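Wer drückt eigentlich noch auf Stopp?

Meinung. Von jemandem, der selbst mal am Band stand

Schnell runtergeschrieben, zwischen zwei Schichten, also bitte nicht jedes Komma nachzählen.

Seit August läuft bei uns in Orkville die Zelle. So heißt das jetzt. Früher hieß es Bestückung und da saßen Leute. Die Zelle nimmt Teile auf, setzt sie ab, nimmt die nächsten. Olteleo heißt das Projekt, Cururus hat es geplant, und in der Kantine sagt trotzdem jeder nur "der Arm".

Vorweg: Ich bin nicht dagegen. Wer 18 Jahre lang kleine weiße Kunststoffteile in Aufnahmen gesteckt hat, der weint dem Handgriff keine Träne nach. Meine Daumen schon gar nicht. Was mich umtreibt, ist was anderes.
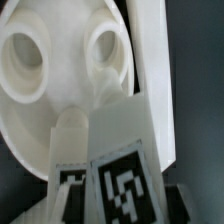 Zwei Greiferfinger mit Markern, dahinter das runde Bauteil mit den beiden Öffnungen.

So nah dran war von uns früher keiner mit den Augen. Mit den Fingern schon. Man hat gespürt, ob ein Teil sitzt. Kleiner Ruck, dann Ruhe. Das stand in keiner Anweisung, das hat man nach ein paar Wochen gehabt und dann nie wieder drüber nachgedacht. Jetzt soll ich es aufschreiben. Ernsthaft, es gibt ein Formular: "Kriterien für korrekten Sitz". Drei Zeilen Platz.

Und da wird es interessant. Das Wissen von der Linie wandert gerade in eine Tabelle, und bezahlt wird es nicht. Bei Śliwiński, unserem alten Zulieferer, lief das genauso, erst die Interviews, dann die Umgruppierung. Wer die Anlage einrichtet, kriegt die höhere Lohngruppe. Wer erklärt hat, worauf es beim Einrichten ankommt, kriegt einen Kaffee.

97 Prozent Verfügbarkeit steht auf dem Aushang am Eingang. Schöne Zahl. Die restlichen drei Prozent, das sind wir. Hinlaufen, gucken, Teil rausnehmen, quittieren, weiter. In meiner Schicht manchmal fünf Minuten nach dem letzten Quittieren gleich nochmal. Die Arbeit ist nicht weg, sie ist zerhackt. Vorher hatte ich einen Rythmus, heute habe ich Bereitschaft. Das macht anders müde, im Kopf nämlich, und in der Pausenregelung kommt es nicht vor.
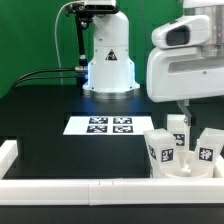
Mein eigentlicher Punkt ist die Verantwortung. Wer darf anhalten, und wer muss sich hinterher dafür rechtfertigen? An so einem Tisch ist ja alles bezeichnet: Marker auf den hellen Blöcken, noch vier auf dem Blatt vor dem Roboterfuß, ein dreieckiges Warnschild vorne am Sockel. Für die Maschine ist jede Fläche beschriftet. Für die Leute daneben ist so gut wie nichts geregelt. Ich habe gefragt, ob ich stoppen darf, wenn mir etwas komisch vorkommt, ohne Fehlermeldung, nur vom Gefühl her. Antwort: grundsätzlich ja, aber bitte begründen. Das Feld für die Begründung fasst 60 Zeichen.

Früher hat man die Hand gehoben und gerufen. Fertig. Da stand auch keine Zählung dahinter, wer wie oft. Jetzt wird jeder Stopp einer Person zugeordnet, und natürlich überlegt man dann zweimal. Die Jungen überlegen dreimal, die sind ja befristet. So züchtet man sich Leute, die zuschauen.

Was ich will, ist nicht viel. Stopprecht ohne Namen dran. Anlernen für alle aus der alten Bestückung, nicht nur für die, die eh schon am Rechner sitzen. Und wer sein Wissen in das Formular schreibt, soll das während der Arbeitszeit tun und dafür Geld sehen. Bei der Umfrage im Betrieb waren 82 Prozent dafür, das die Anlage bleibt. Wird oben gerne zitiert. Die zweite Frage, ob man sich ausreichend beteiligt fühlt, hängt nirgends aus.

Muss los, Übergabe ist um 14 Uhr. Leserbriefe bitte an die Redaktion, nicht an meinen Spind.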